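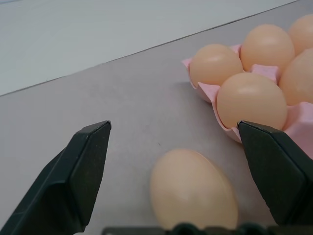
The Pavthorpe egg drive is back for May, and it is already bigger than last spring's! Neighbors who keep backyard hens are once again sharing what they can't eat themselves, and the first morning brought in 200 eggs before the coffee was even ready. Any carton will do, so a pink one like the one on the table is every bit as welcome as plain gray, and a single loose egg counts too. Everything goes to the breakfast program at the Kandpal Center, which serves hot meals to families and older residents before school and work.

Brijesh Pant started the drive with a flock of hens and a hand-lettered sign at the end of his driveway. "I had eggs on every shelf in the fridge and my kids were begging for cereal," he said, laughing. "I figured somebody had to want them." Plenty of people did. This year about 40 households have signed up to give, including several from over in Sumevholm who heard about it at the feed store and asked if they could join in (of course they can).

The breakfast cooks are thrilled. Scrambled eggs with peppers and onions are the clear favorite so far, though the baked egg cups disappeared fast last week and will be on the menu again. There's talk of a frittata morning later in the month, with greens from the school garden if the spinach hurries up.

The Zulus, Pavthorpe's youth softball team, are pitching in with pickups for anyone who can't make it to the center. Players and their parents will stop by porches in the late afternoon. Leave your carton in the shade with your name on the lid if you want it returned.

Eggs can be dropped off at the side door of the Kandpal Center until 2 p.m. Please bring them clean and uncracked, with the date they were gathered penciled on the carton. Empty cartons are needed as well, and the center hopes to collect another 100 before the month is out. If you've got a stack of them in the garage, bring them along!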